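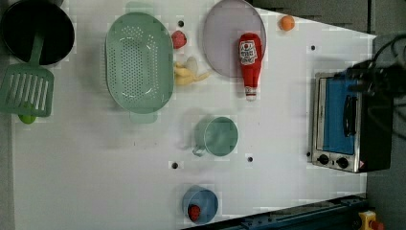
Hsiu-ying Fang m'a écrit en mai que mon étape 4 était fausse : chez elle, la dînette repartait à la vaisselle en bois sans passer par le rinçage, et tout collait. Elle a raison, j'ai repris la section !

Laver et désinfecter les jouets de cuisine en plastique

Je parle ici du bac Prandora, le petit modèle (pour le grand, voyez la notice Clirnero, les dosages changent).

1. Videz le bac et clipsez la grille du fond. Ça résiste un peu, c'est normal, appuyez des deux pouces jusqu'au clic.

2. Remplissez d'eau tiède jusqu'au repère bas. Moi je mets presque 8 litres, le repère est assez pâle, on le voit mieux de biais.

3. Ajoutez 2 doses de poudre Rissanen et remuez avant de plonger quoi que ce soit.

4. Laissez tremper 17 minutes, puis rincez à l'eau claire. Les deux côtés, et surtout les trous, les fentes, les creux des manches (c'est là que la pâte à modeler se cache, on la retrouve des semaines après).

5. Égouttez, puis étalez les pièces bien à plat, sans les empiler. Je les laisse toute la nuit, fenêtre entrouverte.

Note : les fruits creux prennent l'eau par le petit trou du moulage. Pressez-les doucement, trou vers le bas, deux ou trois fois. Si ça sent encore le renfermé le lendemain, retour à l'étape 2.

Attention : pas de bois dans le bac, pas de tissu, rien qui contienne des piles. Et pas de javel avec la poudre, jamais !

Si le voyant affiche 547, le couvercle est mal fermé. Rouvrez, essuyez le joint, refermez. Chez Gremisard ils vendent le joint de rechange, j'en garde un dans le tiroir.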